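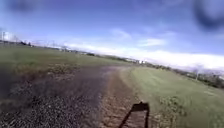

Ollden Path Group
Minutes of the meeting held 11th November, upstairs room at the Karnitz Hall

Present: 14 members, plus two guests from the Makokha Running Club (welcome, and please come back!)
Apologies: received from 5 members

1. Minutes of the last meeting
Read and agreed, with one correction. The bench money was left over from the plant sale, and the bake sale money went to tools.

2. The long path
Most of the evening went on this one, and it was a great discussion. Everyone who spoke loves having the gravel and the dirt strip running side by side. The runners told us they stay on the dirt whenever they can because it is kinder on the knees, and several dog walkers said the same about paws. Cyclists in the room were split. Two prefer the gravel, one goes wherever there's space.

The question was whether to ask for gravel across the full width. After a good long talk the feeling was strongly for keeping both surfaces as they are. Vote: 12 in favor of keeping both, 2 against. The chair thanked the two members who voted against for putting their case so well, especially on strollers, and it was agreed to look at strollers again in the spring.

A member asked if the reddish dirt could be topped up from the same source as before. The secretary will find the old delivery note. If it can't be found, we will take a jar of the dirt to the yard at Kokura and see what they can match.

Action: secretary to look for the note and report back.

3. Edges and weeds
Lots of energy on this! The thin band of grass between the dirt and the lawn is popular and should stay. It was agreed that stones kicked onto it will be raked back before the first cut of the year.

The dry weeds between the gravel and the big field were talked over at length. One view was to clear them right along for a crisp edge. The other was to leave them standing through the winter for the birds. We settled on leaving them until the ground warms up, then clearing only where they lean over the stones.

The leafy patch in the lawn, close to the dirt, is a separate matter. Three members had three different names for the plant, all given with total confidence. A leaf will be brought to the next meeting along with a proper field guide, and no digging until then.

Action: two members to walk the gravel edge with marker flags and note where it has spread.

4. Mowing
Warm thanks were recorded to the mowing team for the lawn side. It has been a pleasure to walk beside all season. The team would like one more pair of hands and will happily train anyone. The field on the other side is outside our agreement and we don't cut it.

5. The pale tree
Raised by a member who has been keeping an eye on the slender bare one in front of the tree line. Is it alive? Opinions varied. Somebody will try the scratch test on a low twig. If it is healthy it gets a ring of mulch, and if not we'd love to plant something in its place. Rowan and wild cherry were both mentioned and both got a cheer.

6. Winter walk
Set for December, out along the path toward the trees and back to the hall for soup. Last year 50 people came, so we need more bowls. The running club has offered to lead a faster group for anyone who wants to stretch their legs first, and the offer was accepted with delight. Dogs welcome on leads.

Action: hall kitchen to be booked. Soup list to go up by the door.

7. Money
Balance read out and accepted. Agreed to spend up to 18 dollars on marker flags and twine.

8. Any other business
Found on the path: one child's mitten, green, and a bike pump. Both are in the box under the coat hooks.
A request for a second rake was passed to the tools shelf.
Meeting closed at ten to nine. Next meeting in the same room, date to be posted on the door.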